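Can a machine do the tidying up yet? (and would you let it)

Posted in: Home and Workshop Automation
253 views

kettleandlathe
30/12/2023

Evening all. Three grandchildren went home this morning and I have been on my hands and knees ever since, putting the sitting room back to rights, so forgive me if this rambles. My daughter reckons that in a few years a machine will do all of this while I sit with a cup of tea. I would dearly love her to be right. I spent my working life in a packing shop in Plitmont and we had plenty of automation there, but every bit of it relied on the parts turning up in the same place, the same way round. A toy box is nothing like that, is it? Things land on their heads, on their sides, half under one another.

So, where are we really? Could any of you get a machine to sort a muddle at home, or on a small shop floor, without standing over it?

bramblejig

Lovely question, and I'm going to be the cheerful one. I do sorting trials at Munasinghe and picking one odd thing out of a lot of similar things has come on enormously. The job I keep going back to is batteries in with the toys, because every house has that drawer or that box, and it's a proper tidying job that a parent would thank you for.
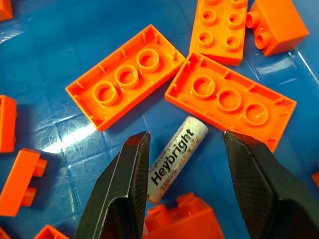
A battery is small and smooth and it can lie at any angle it fancies, so the fingers have to come down either side of it and leave the bricks where they are. The colour makes life easier, I'll grant you — white against orange is a kindness. The bricks themselves are harder than people expect. Right side up you've got studs, upside down you've got a hollow with tubes in it, and on its side it's a different shape again, and the software has to understand that it's all one sort of thing.

I'd say we are close. Give it a tub and a clear instruction and I'd leave it to get on.

Oswin_Tray

Would you though? I don't want to be a misery, but "give it a tub" is doing a lot of work in that sentence. My carpet isn't a tub. It has a dog on it.

I looked after a Truvport cell for a while, fed from bins, and it was a good machine and I was fond of it. On a plain surface it was a treat. Put something shiny underneath and the glare would have it looking in all the wrong places, and we ended up fiddling with the lamps more than we ever fiddled with the arm. If you told me it would do 1000 picks overnight I'd still want to know what happened on the bad ones, and who was getting up to sort them out.

bramblejig

Fair about the dog! And fair about the glare too, scuffed plastic is a nuisance and I won't pretend otherwise. But you are comparing it with perfect, and I'm comparing it with my own two sons, who have never once put a battery back where it came from.

purlwise

Can I come in from the domestic side? I don't mind if it is slow. I have all night. What I mind is having to tidy up before the tidying machine can start, which is how it went with our floor cleaner. If I must scoop everything into a tray first, I've done the worst of it already and may as well finish.

Oswin_Tray

Purlwise has put it better than I did.

kettleandlathe

Thank you all, this has been a pleasure to read. I think I'm somewhere between the two of you — happy to have one on the bench for mixed bits and bobs, not ready to turn it loose in the sitting room. Bramblejig, would the same fingers manage a pile of washers, do you think? I have a Clundent drawer unit in the garage with 2 drawers that I haven't dared sort through since we moved here.

bramblejig

Washers lying flat are horrid, I'm afraid. Nothing to get hold of. Try a magnet, and let me know in January how you got on.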